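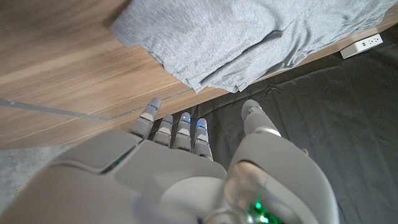 The Drakcombe Labor History Circle will spend its October meetings on the Foken mill strike, and it is asking former mill hands, their children and anyone with papers in the attic to come and argue with the official version. Most people in town know that version from the plaque. It says the mill owners and the workers "came together in a spirit of fairness" and settled on a shorter day. The Circle has looked for evidence of that spirit and has not found much. A strike committee that met over a wooden desk in a rented room left minutes behind, and the minutes are mostly about hunger, rent and which foremen could be trusted to look away.

The strike began when Foken cut piece rates and lengthened the shift to 12 hours. It lasted 23 days. The plaque leaves out both numbers, and it leaves out the evictions. According to the minutes, almost 70 families were put out of company housing before any talks took place. The settlement restored part of the cut. The shorter day came two years later, after a second walkout that has no plaque at all.

"We keep being told this was a story about reasonable people," said Myung-ja Geum, who is leading the October meetings. "I'd like to see the paper that shows it. So far I have read a lot of speeches given at anniversaries by people who weren't there, paid for by people who owned the building."

Geum will open the series with a close reading of the minutes, including the pages where the committee split over whether to let the dye house women vote. The dye house won that vote. Its members then ran the picket at the Tokine gate, where the coal wagons came in, and kept it shut for most of the strike. Past accounts give them one sentence.
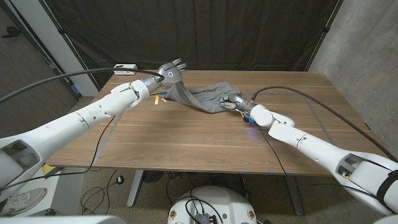
The second meeting takes up the question of who stopped the strike. The usual answer is the governor's mediator, who arrived with a letter and left with his portrait in the town hall. Estíbaliz Pastor, who has been working through the freight records, is doubtful. Her reading is that the Imai rail yard crews had already refused to move Foken cloth, and that the company was close to missing its largest order of the season when the mediator stepped off the train.

"He may have been a fine man," Pastor said. "But the cloth was sitting in the yard, and the company could count. I don't think you need a letter to explain what happened next."

Pastor cautions that the freight records have gaps and that the yard crews left almost nothing in their own words. Nor is the Circle asking anyone to swap one comfortable legend for another. The strike committee made bad decisions. It turned away day laborers who asked for relief money, and its treatment of newly arrived workers was poor by any standard. Those pages will be read out loud too.

The Circle also has questions about the plans for a heritage trail through the old mill district. The draft text for the trail signs repeats the plaque nearly word for word and gives no sources. The Circle has asked for the sources. It has been told they are being gathered.

Meetings start at 7 p.m. in the reading room of the Drakcombe library and are free. No sign-up is needed. People bringing letters, pay slips, rent books or photographs can have them copied on the spot and will take the originals home with them. Stories without papers are welcome as well, though they will be checked like everything else.

The minutes will be on the reading room table before each meeting for anyone who wants to look at them first. Press inquiries should be left at the library front desk, marked for Myung-ja Geum.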